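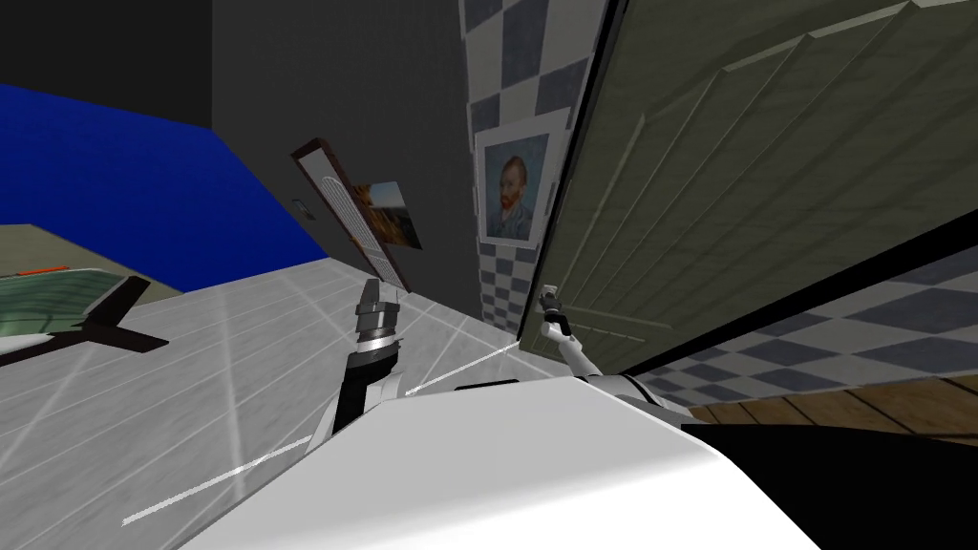
Two grippers on one robot is one too many for a fair test, and I'll say that before anyone writes in. We did it anyway, at Vustthorpe, all through January, in simulation first and then on the bench. Same base, same controller, different hand each side. Left arm got the Cisternas, the chunky round one with the dark fingers and the silver collar. Right arm got the Susdale, small, pale, two short fingers, cheaper by a long way. In the render they sit more or less level and the Susdale is nearly on the bottom of the big green door, where the Cisternas has nothing in front of it but floor. Looks like nothing. It's the whole argument, to my mind.

Because people compare grippers by grip. How hard, how wide, how many picks before it drops one. Fine. We have all that, 200 picks a side, and I could give you the table and you would learn very little from it. They both pick things up. It's a gripper, it had better.

What the table leaves out is getting there. The fat one is lovely once it's on the object and a pain up to that point. You plan a path round the thickness of it, always. Door handles, cupboard corners, anything low against a wall. The planner kept swinging the elbow out wide to make room, and then the elbow wants room too, and so on. The thin one just goes in.

Now Gisela Painemal, who I share the bench with and who is usually right, says I am blaming the hand for the planner. Give it a better collision shape, she says, the one we used was a fat cylinder with padding, of course it steered wide. She redid the shape on a Thursday night, tighter, and yes, better. Fewer wide swings. She also got 11 scrapes out of the next 100 approaches, where the padded version had none at all. So you can have it close or you can have it clean. I still say a smaller hand gives you both and she still says I'm lazy.

And the simulation. I've been rude about simulation in the past and I take maybe half of it back. It's good for precisely this, reach and clearance, wrist angles, will the thing fit under the ledge. You can run it over lunch. Some 3,000 approaches in a week, no broken fingers, no one standing by with a hand on the stop button. On the real bench we'd have managed a tiny bit of that and spent the rest of the time looking for the hex key.

Where it fell down was contact. The Susdale's fingertips in the model were grippier then the real ones, by a mile. Anything smooth it held in simulation, it lost on the bench. Jar lids, the remote, a plastic ruler. The Cisternas came across much better, held in the sim, held for real, boring in the best way. So if I'd stopped at the simulated numbers I'd have written a much smugger essay. Somebody should have measured the pads first. That somebody was me.

The Gidthorpe lot, who did something similar with one arm, swap hands between runs and say it's the only proper way. Maybe. It costs you an hour each swap, plus recalibrating, and by the afternoon you're comparing a fresh gripper with a tired operator. Two at once has its own mess — different arm, different side, the left one a heavier build than the right — but at least the room is the same room and the mood is the same mood. I'd rather a mess I can see.

So what would I buy. For a bench, fixed, objects laid out in front of it, the Cisternas, no contest. For something that has to go about a house and get its hands down by doors and skirting boards I'd take the Susdale and glue better pads on it. Gisela would take the Cisternas and write a better planner, and she may well, she has the patience. I don't. Most people running these things in real rooms dont either, and I think the makers ought to print the outside width of the hand in the same size type as the grip force. At the moment it's on page four, in a drawing, and you have to add two numbers up to get it.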